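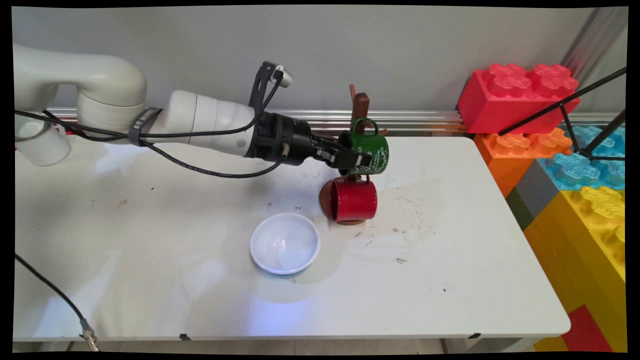 Park merchandise: replacing a misprinted shirt bought on the last day of a trip

Posted in Guest Help – Shops and Merchandise
Asked by mundeck_family

Our party of four visited Mundeck Park in September and purchased several items from the Artists' Collection at the Lantern Street shop. One of these, an adult medium shirt with the river parade design, was found on our return home to be misprinted. The lettering along the lower hem is doubled, and the green ink has not been applied to one of the characters at all.

The shirt has not been worn or washed, and the tags remain attached. I have the paper receipt, but the purchase was made partly with a park gift card, which was discarded once its balance reached zero. We live 8 hours from the park by car and do not expect to return this year.

I should be grateful for guidance on the following points. May a shirt from a limited collection be exchanged by mail? If the design has sold out, is a refund made to the gift card or to the credit card? Finally, does the annual passholder discount, which was applied at the register, affect the amount returned?

Answered by Dratalex
Member, 132 posts

Exchanges by mail are permitted for items with a manufacturing fault. The request must be made through the Merchandise Services form on the park website, and the form must be completed before anything is sent. Parcels that arrive without a return number are held at the mail room and may be delayed by several weeks.

When completing the form, please have the following ready:

The transaction number, printed at the bottom of the receipt beneath the bar code
The item number from the hang tag
Two clear photographs of the fault, and one of the whole garment
The name of the shop in which the item was purchased

The park keeps 1000 shirts or fewer of each Artists' Collection design, and sizes are not restocked once sold. If your size is no longer held, you will be offered either another design at the same price or a refund. Refunds follow the original form of payment. In your case the portion paid by gift card would be issued on a new card and mailed to you, and the remainder would be credited to your credit card. The old gift card is not required, provided that the receipt shows its last digits.

With regard to the discount, the amount returned is the amount paid. A replacement in the same design is supplied at no charge, and the discount is not recalculated.

Please do not remove the tags. Return postage for faulty items is paid by the park, and a label will be sent to you by e-mail.

Answered by Holik
Member, 16 posts

We had a similar matter with a parade mug last year and it was handled properly, although the first reply took longer than the website states. I would telephone in the morning if no return number has been received after a week.

Answered by Moreira
New member

I believe the shop near the main gate will exchange anything without a receipt. The poster may wish to ask there.

Reply from Dratalex

The main gate shop can exchange regular stock only – the Artists' Collection is handled by Merchandise Services, and the item would in any case need to be brought to the park in person.

Reply from mundeck_family

Thank you. The form has been submitted and I have asked for the same design in either a medium or a large.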